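エシクの灯

印刷する | メールで送る

ソスタンデンの港に定期船が来なくなってから、父は灯台のレンズを磨く仕事を四日に一度に減らした。油を節約するためだと言っていたが、油は倉庫に二十缶以上あった。わたしは学校から帰ると缶の錆を布で落とし、棚の手前に並べなおした。頼まれたわけではない。

灯台の名はエシクという。町の人はただ「上」と呼んだ。上へ行く、上から見る、上はまだ点いている。階段は途中で一度だけ踊り場があり、そこに前の灯台守が残した椅子が置いてあった。座面の籐が破れていて、座ると尻が沈む。父はそこで靴紐を結びなおしてから残りを上った。

二月の午後、役場から封書が届いた。灯台は春までに消す。代わりに沖のドロルトン礁に自動の標識を立てる。文面はそれだけで、署名の下に電話番号があった。父は封書を台所の引き出しに入れ、スープの鍋を火にかけた。

「春って何月」とわたしは聞いた。

「書いてない」

「電話すればいい」

「向こうも知らんだろう」

父はスープを二杯飲み、いつもの時間に上へ行った。
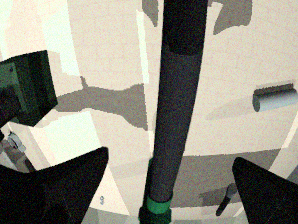 翌週、父は灯台の日誌を最初から写しはじめた。元の帳面は役場が引き取ることになるからで、写しのほうは家に置くつもりらしかった。風向き、視程、通った船の名前。父の字は遅く、一晩に二ページしか進まない。わたしも手伝うことにして、筆記具は自分で選んだ。黒に近い灰色の細長い軸に、明るい緑の輪が一本巻いてあるものだ。緑のところを指で探れば、暗い部屋でも向きがわかった。父は鉛筆しか使わなかったので、写しは途中から色が変わっている。

日誌にはザウグ号の名が何度も出てきた。石炭を運ぶ船で、わたしが生まれる前に廃船になったという。二十八年前の冬には、霧の中で一晩じゅう汽笛を鳴らしていたと書いてある。前の灯台守の字だった。最後の行に「朝、見えた」とあり、そのあとは別の日の風向きに移っていた。

「これ、霧が晴れたってこと」

「船が見えたんだろう」

「同じことじゃないの」

父は鉛筆を削りながら、少し違う、と言った。どう違うのかは言わなかった。

三月に入ると沖に作業船が来た。双眼鏡で見ると、甲板に黄色い標識が横倒しに積んである。思っていたより小さかった。父にも双眼鏡を渡したが、父は一度のぞいただけで返した。その日の欄に、父は「ドロルトンに作業船、北西の風」と書いた。わたしはそれを写した。元の帳面と写しが、そこで追いついた。

消す日は電話で知らされた。父ははい、はいと答え、受話器を置いてから上着を取りに行った。まだ明るかった。

二十一時に、沖で白い光がひとつ点いた。間を置いてまた点いた。わたしたちは踊り場まで下りて、小さな窓からそれを見ていた。父は破れた椅子に座り、わたしは壁にもたれた。上の灯はもう回っていなかったが、部屋にはまだ油のにおいがした。

「何秒だ」と父が聞いた。

わたしは数えた。四秒だった。

父は写しの帳面をひざに開き、今日の日付の欄に書こうとして、鉛筆を家に忘れてきたことに気づいた。わたしは自分のを渡した。父は緑の輪の少し上を持ち、しばらく慣れない様子でいたが、やがて「ドロルトン、四秒」と書いた。それから風向きを見に、もう一度上へ行った。

このページを印刷する | 友だちにメールで送る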